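The long way home from Grumville

The last bus out of Grumville leaves at twenty to six. If you work at the hospital, the cannery or the school, you plan your day around it. If you miss it you wait in the shelter opposite the bakery until somebody you know drives past, and in a town of 1,276 people somebody usually does.

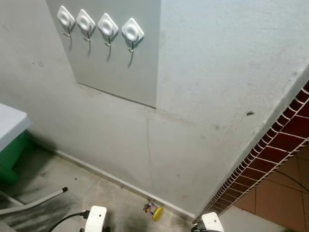
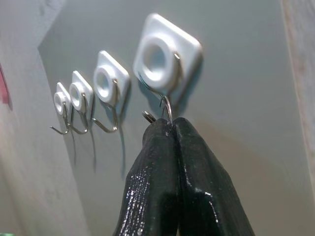
White adhesive hooks on a pale grey wall.

The route runs 80 kilometres down the valley to Lostden, with a stop at Titerlow and several more that appear on no timetable. It has been going in one form or another since the cannery opened. For most of that time it ran three times a day. Now it runs twice, once each way, and the regional council will decide in December whether to keep it going past the end of the financial year.

I rode it for a week in late winter. The morning service is the busy one. It leaves Lostden in the dark with the heater on full and the radio turned down low, and by Titerlow most of the seats on the left side are taken. People prefer the left because the sun comes up on the right, straight into your eyes, for the last half of the trip. Regulars have their own places. I sat in one by mistake on my first morning and was asked, politely, to move back a row.

Nobody talks much before Titerlow. After that there is a bit of conversation about the footy, the price of diesel and whose dog is out on the road again. The school kids get on at the Titerlow turnoff with wet hair and toast. One girl does her maths homework against the window every day and finishes it as the bus comes down the hill past the silos.

An adult fare is 5 dollars, the same for one stop or the whole valley. The council says that covers a small part of what each trip costs, and the figures it put out with its discussion paper back that up. Fuel has gone up, and the bus itself is old enough that parts have to come from interstate. The paper sets out two options. One is a smaller vehicle that you book by phone the day before. The other is to end the service and put the money towards taxi vouchers.

Lostden has one taxi. It is off the road when its owner goes fishing.

Passengers I spoke to were against the vouchers, although a few liked the idea of the phone bookings. A woman who travels to Grumville for dialysis said she already knows her days weeks ahead, so booking would be no trouble. A man who picks up casual shifts at the cannery said he often gets the call at five in the morning, and a day's notice would rule him out altogether. Both of them had filled in the council's survey. It drew 70 responses, most of them on paper, collected in a box beside the driver.

The driver has done the run for eleven years and didn't want to give an opinion on the options. He was happy to talk about the road. The worst part is the cutting above Song Creek, where the bank slips after heavy rain and the bus has to go round by the old stock route. That adds forty minutes. The creek crossing itself was rebuilt after the flood and is now the best stretch of bitumen in the valley.

The evening trip is quieter than the morning. People sleep, or look at their phones until the signal drops out past the silos. Parcels go in the front luggage rack: chemist orders, a chainsaw part, once a tray of seedlings - all carried for free, as far as I could tell. At Titerlow the driver got down and left a bag of bread on a gatepost, then got back in and pulled out again. We reached Lostden at ten past seven, with four of us still on board.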